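Re: [storage-admin] Resync throughput after replacing a member disk

Ulla Ikonen, 14 June 2026

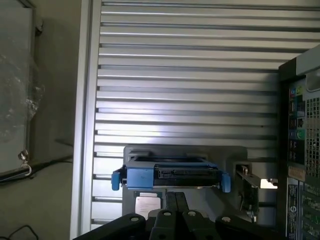
Drive caddy with the blue tabs, at the slatted panel.

Yung-ching Mok wrote:

> We replaced one member in the RAID 6 set on Bronda and the rebuild
> has been crawling ever since. The array has 16 disks. The rate
> starts out fine and then drops to 24 MB/s whenever the backup
> window opens. I raised the minimum speed limit and saw no change.
> Is the new disk suspect, or is this expected with a write-intent
> bitmap? Dolan has the same layout and finished overnight in January.

The bitmap is not involved. It shortens a resync after an unclean shutdown or when a member is re-added. A new disk has no valid data, so the kernel has to reconstruct every stripe.

Two things to check before you blame the disk.

First, stripe_cache_size. The default is low for an array this wide. Read the current value from /sys/block/mdX/md/stripe_cache_size and raise it in steps. Memory use is the page size times the member count times the value, so work that out before you pick a large number. The setting does not survive a reboot; put it in a udev rule.

Second, the minimum speed limit. It is a target and the kernel can't reach it if the disks are saturated with seeks. Your backup job reads many small files, and the rebuild is sequential. Run iostat -x on all members during the window. If every disk shows high utilization with small average request sizes, the backup is the cause. If one disk has a much higher await than the others, look at that one, and don't assume it is the new one. On Hinen we lost two evenings to an old member that was retrying reads. SMART attribute 197 stood at 758 and no alert had been configured for it.

On the comparison with Dolan: Darragh moved its backups to snapshots on Wisent before that rebuild, so the array was close to idle. I would not read anything into the difference.

Please post the iostat output and the contents of /proc/mdstat. Leave the scrub disabled until the rebuild completes.

Ulla

Last updated: 14:16
2 replies | 0 shares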